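From: Vasanthi D'Souza
To: shelf-talk list
Subject: Re: [shelf-talk] Mitosska reissue - worth it if you have the old one?

Izzati Entili wrote:

> Hi all, I finally caved and ordered the Mitosska reissue from the
> shop in Alarton, and now I'm having second thoughts. I already have
> the first release, the one with the soft knees, and she has stood next
> to my Pila figures for years without complaint. For 110 dollars is the
> new one really that much better? I can still cancel until they
> ship in October. Also, has anybody had paint rub on the shoulders?
> I've seen one review that complains about it and three that don't
> mention it at all.
>
> Izzati

Hi Izzati,

Don't cancel! Or at least read this first and then cancel if you still want to.

I've had mine for a couple of months and she's my favorite thing on the shelf right now. The knees are the big change. They've got proper ratchets now, nice loud ones, so you can put her in that deep lunge from the box art and she stays there. My old one used to sink a little every night until she was sitting on the base (I blamed the cat for ages). The ankles tilt farther too, and the head sculpt finally looks like the comic instead of somebody's aunt.

The colors are different, so be ready for that. The armor is a darker green and the cape is a flat brick red with no shine at all. I like it better, but if you line the two up they don't look like the same character, and if yours has to match the Pila team it may bug you. The scale is fine though, she comes up to the same spot on the big guy's chest.

On the paint rub - yes, a bit, on the inside of the left shoulder where it meets the collar. I popped the arm off, ran a fine nail file over the high spot, and it hasn't gotten worse. You can't see it unless you go looking. Mine came with a really tight right wrist as well, so warm it with a hair dryer before you swap hands. I've read about pegs snapping and I believe it.

What I don't love: there are 16 accessories and I will use four. The stand is the same cheap one from last time. And the box has that stupid magnetic flap that won't stay closed.

As for the price, the Subramaniam edition was limited to 2000 and the extra run was only 1000 more, so I don't expect to see her in the clearance bin. If you decide you hate her you should get your money back without much trouble. Keep the outer shipping carton, buyers always ask.

Are you going to keep the old one or sell her? If you sell, let me know before you put her up anywhere, I'd love the spare sword. I lost mine in the move and it's driving me nuts.

Vasanthi

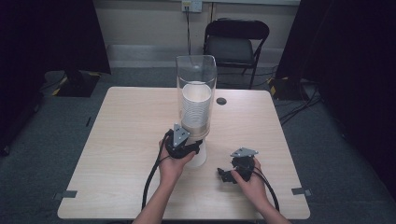 Will the old Mitosska sword fit the new figure's hands?
It fits the left gripping hand fine, but the right one is molded a little tighter, so warm it up first and slide the handle in from the bottom.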